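Thu 6 February
By Eleri Morris

Print this page | E-mail this page

I have now lived with the Neltico under-sink water filter for a whole winter, and I think I'm ready to talk about it without sounding like a person who just got a new toy (I was unbearable at Christmas, ask my sister).

Some background. Our water in Rullbridge is hard and it tastes like a swimming pool. For years I used a pitcher filter, a Prukex, and I liked it fine except that it was always empty. Always! Then the lid cracked and I decided to spend real money. The Neltico was $200, and the replacement cartridges come in a two-pack.

I did the install myself on a Sunday. The instructions say forty minutes. It took me all afternoon, partly because the bracket screws are too short for the side of my cabinet and I had to go out for longer ones, and partly because I put the inlet hose on backward. My neighbor Valdir Cordeiro came over with a better wrench and very kindly didn't laugh. The push-fit connections are great once you trust them. You shove the tube in, you hear a click, you're done.

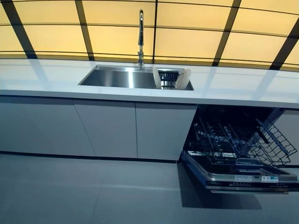
Reading time: 2 minutes

So, the taste. It's good! The chlorine is gone, my tea no longer has that skin on top, and I've stopped buying bottled water completely. My test meter read 593 the day before I put it in and 585 the day after, so if you're hoping to bring down your dissolved solids, this won't do it. It's a carbon filter and the box does say so, in small print. You'd want reverse osmosis for that, and a bigger cabinet.

Flow is my main gripe. It was strong for the first month and then it got a little lazy, and filling the pasta pot now takes long enough that I wander off and forget about it. A new cartridge perked it right up, but I was hoping to get more out of the first one. The reminder light never came on either. I just write the date on the cartridge with a marker.

Customer service was better than I expected. I e-mailed about the short screws and a man named Charalambos Makris wrote back the same evening and mailed me a bag of the longer kind, which I now own two sets of.

Would I buy it again? Yes, though I'd look hard at the Semwal first, as its cartridges twist off without crawling under anything. Four stars from me, and measure your cabinet before you order.

Contact | Copyright Eleri Morris, all rights reserved | Back to top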